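Famireck Opens Two-Arm Sorting Collection to Outside Research Groups

First 1,241 recorded demonstrations available on request; further recording planned through July
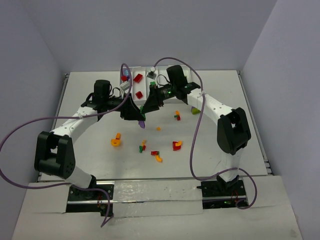 Company News

HUNDTON, April 2021 – Famireck today announced the first release of Skurnov, a collection of recorded demonstrations in which two robot arms sort small colored pieces on a tabletop. The release holds 1,241 demonstrations and is open to university groups and nonprofit labs under a research license.

Each demonstration was made by a trained operator guiding both arms from start to finish. The recordings are meant for teams building systems that learn a task from examples of it being done. Famireck recorded the full set at its Hundton site, using a white table with gray walls on three sides and a divided tray along the far side.

The task sounds simple. Pieces in several shapes and colors are scattered on the table, and the arms have to move them into the sections of the tray. Operators were asked to use both arms and to work at a pace they could keep up for a full session. Some pieces can be picked up directly. Others lie against each other or overlap and have to be separated first. In many of the recordings one gripper brings a piece toward the middle of the table and the other takes it from there.

That exchange between grippers is the part of the work Famireck most wanted to record. Collections made with a single arm have no example of it, and earlier trials at the company showed that a system trained only on one-arm recordings tended to leave the second arm idle or move it into the way of the first. The Skurnov recordings include handoffs made at different points over the table and with the grippers at different angles.

What the release contains

Every demonstration comes with video from a fixed camera and from a small camera mounted above each gripper. Joint positions and gripper opening for both arms are stored on the same clock as the video. A short text note gives the instruction the operator was working from, such as sorting by color or filling one section before starting the next.

Of the total, 300 demonstrations include a mistake and a recovery. These cover dropped pieces, pieces placed in the wrong section, and grasps that had to be tried again. Famireck kept them in the release and marked them, so that groups can train with or without them. Demonstrations that ended early because of a hardware stop were taken out.

The layout of the pieces was changed before each recording. Operators worked from a set of 400 printed starting layouts, then were free to nudge pieces by hand before the arms began moving. The tray stayed in the same general area of the table throughout.

How the recordings were made

A team of 12 operators took part. Each completed a training period before any of their work was counted, and each took a break between sessions. Operator identity is stored as a code only. The files contain no audio.

After recording, every demonstration was reviewed by a second operator, who checked that the video streams were complete and that the text note matched what was done. Where the two operators disagreed about whether a piece had been placed correctly, the demonstration was sent back for a third review.

The software used to record and replay the sessions, called Poduval, is included with the release. It reads the files, plays the video streams side by side, and exports the joint data to plain tables. Poduval can also replay a recorded motion on a matching pair of arms. Groups with different hardware can use the viewing and export tools but will need to write their own replay step.

Known limits

Lighting was kept nearly constant, and the walls and tabletop are plain. Groups that want a system to work in a busier setting should expect to add recordings of their own. All of the pieces are rigid. Soft items, bags and liquids are outside the scope of this release.

The arms also block the fixed camera's view of parts of the tray in many recordings. The gripper cameras cover some of those moments, though coverage varies with the position of the arms. The documentation lists the demonstrations with the longest blocked periods.

Next steps

Famireck will continue recording at Hundton through July. The next round will use the same table and arms with a different tray and a wider range of piece sizes. Results from groups using the first release will help decide which starting layouts are repeated.

Availability

Skurnov is available now to qualifying research groups at no charge. Applicants are asked to give the name of their institution, a short statement of intended use, and a contact for data handling. Commercial licenses are handled separately. Requests for either may be sent through the contact form on the Famireck website.

About Famireck

Famireck develops recording tools and training data for robot arms used in sorting and light assembly. The company is based in Hundton.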